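Housekeeping and Service Skills 1
Unit 6 handout: Drying and storing cups
Instructor: Denise Pickering
Clernwood campus, Room 2

Read this before the practical. Bring it with you, along with your apron and the cleaning log from Unit 5.

6.1 Why we air dry

In this course cups are air dried. We do not use cloth towels on the inside of a cup. A towel that has been used on several items can carry food residue and bacteria from one to the next, and it leaves lint. Air drying takes longer, so you have to plan for the rack space.

The Entwistle dining hall, where most of you will do your placement, put 3,155 cups through its wash area in May. Of these, 467 were sent back for a second wash. The usual reasons written in the log were water spots, lint, and drink stains near the base.

6.2 Loading the rack

Shake each cup once over the sink. Turn it upside down and set it in the rack with the rim on the wires. Air has to be able to get in under the rim. A cup set rim down on a flat counter traps water and will smell by the next morning.

Leave a gap between cups. Four to a small rack is the limit for this unit. Do not nest cups until they are fully dry, inside and out.

If the rack has a handle, check that no cup is leaning on it before you lift. Carry the rack level, with one hand supporting the base when it is full.
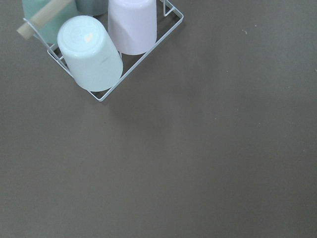

6.3 Checking the cups

Check every cup before it goes on the shelf. Work in good light and go in this order:

1. Base. Look at the ring and any molded marks. Soil collects in raised or recessed areas.
2. Side wall. Turn the cup a full turn. Look for smudges and scratches.
3. Rim. Run a clean, gloved finger along it. Chips and rough spots mean the cup is pulled from service.
4. Inside. Tilt it toward the light. Any drops at all and it goes back on the rack.

Pale colors show marks sooner than dark ones. Small spots on the base are easy to pass over when a cup is upside down, so look straight down at each one first and then pick it up. If a spot comes off with a damp cloth, the cup still goes back for a full wash. If it does not come off after the second wash, write "stain" in the log with the cup color and set the cup aside for the instructor.

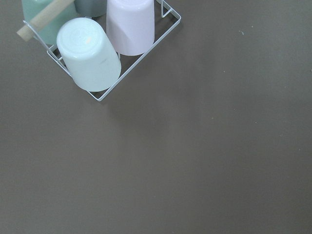 Figure 2. Cups upside down in a white wire rack. There is a tiny orange-peach mark on the base of the front cup.

6.4 Plastic cups

Plastic holds less heat than china, so it dries more slowly after a hot rinse. Allow extra time. Keep plastic away from burners and heat lamps, and do not use steel wool or scouring powder on it. Fine scratches hold stains.

6.5 Storage

Dry cups go on the Dokberg shelving, second shelf from the top, sorted by color. Rims face down on the mesh liner. Stack no more than three high. Wipe the rack and the counter under it at the end of the shift and stand the rack on its side.

6.6 Practical and log sheet

You will load one rack, check it, and fill in one line of the log for each cup. Use the words from the list in 6.3. "Dirty" is not accepted as an entry.

Reading for next time: Rondulcombe workbook, chapter on flatware, first section only. Log sheets are due at 3 p.m. in the tray by the door.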